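Inicio | La asociación | Actas | Huerto | Biblioteca de semillas | Contacto

Acta de la reunión de octubre – grupo del huerto y la biblioteca de semillas

Me ha tocado a mí tomar notas otra vez, así que ya sabéis lo que hay: escribo como hablo, y si algo no cuadra me lo decís y lo corrijo antes de colgarlo en el tablón. Empezamos a las siete y diez, porque la llave de la sala Darwish no giraba y hubo que ir a buscar la otra. Presidió Hussam Bitar. El acta anterior se aprobó con una corrección mía: donde puse «acelgas» eran espinacas.

1. El agua

Se nos fue media reunión en esto. La factura del verano ha subido bastante y Hussam trajo el presupuesto de Odex para pasar a riego por goteo los bancales de arriba: 400 euros con el programador incluido, montaje aparte. A mí me pareció razonable, pero Pilar preguntó (con razón) qué pasa con los bancales de abajo, que son los que más se secan en agosto. Hubo un buen rato de ida y vuelta. Quedamos en pedir a Odex un segundo precio para todo el huerto y decidir en la próxima. Mientras tanto, regadera y paciencia, y por favor cerrad bien el grifo de la esquina, que gotea si no se aprieta hasta el final.

2. La biblioteca de semillas

¡Qué alegría este punto! Tenemos ya casi 300 sobres catalogados. El fichero sigue en la libreta verde y yo voy pasándolo al ordenador por las noches, despacito. Faltan por identificar unas judías pintas que llegaron sin nombre; si alguien las reconoce, que me escriba. También se habló del préstamo: hay quien se lleva tomate y devuelve calabacín. Acordamos que vale, siempre que el sobre lleve variedad y año de cosecha. La propuesta de poner un plazo de devolución no salió, ganó el no por tres votos.

3. Intercambio con Limbridge

Los del huerto de Limbridge nos invitan a su jornada de intercambio. Se apuntaron 24 personas a mano alzada, aunque luego siempre se cae alguna. Yo llevo las semillas de lechuga y la mesa plegable. Falta un coche grande – Tomás va a preguntar a su cuñada por la furgoneta. Hussam se encarga de contestar al correo, que lleva ahí desde septiembre y ya da un poco de vergüenza.

4. Merienda y cosas de picar

Hablamos también de la merienda de las reuniones. Seguimos con paquetitos pequeños, que se reparten mejor y no se quedan rancios como las bolsas grandes, y cada cual deja lo suyo en la hucha. Se pidió que haya más cosas sin frutos secos y yo me lo apunto para la próxima compra. El café lo pone Hussam hasta Navidad.
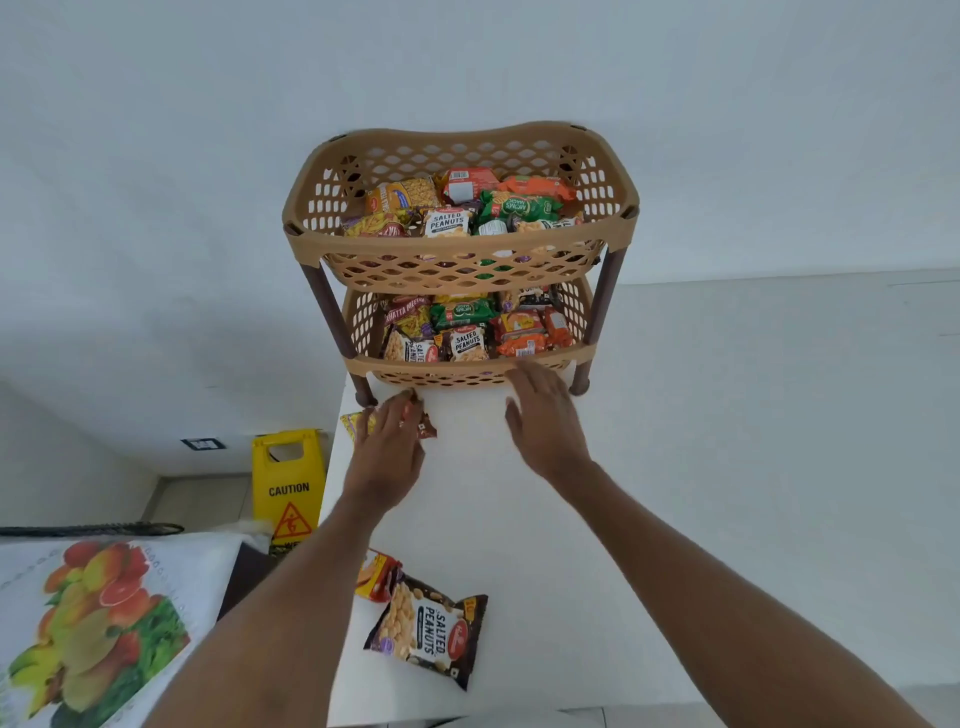
5. El compost

Sigue apareciendo piel de naranja a montones en el cajón de la izquierda. Poquita, por favor, y troceada. El cajón de la derecha está casi listo y se repartirá por bancales, empezando por los nuevos. Tomás se ofreció a cribarlo si alguien le presta un cedazo decente.

6. Ruegos y preguntas

Marisa pregunta por el nombre de la variedad Grevia, la col que le dieron el año pasado: no consta en la libreta y lo miraré. Se pide también una bombilla para el cobertizo. La compro yo y paso el tique.

Se levantó la reunión a las nueve menos cuarto. La próxima, en la misma sala y a la misma hora; traed los sobres que tengáis sin etiquetar.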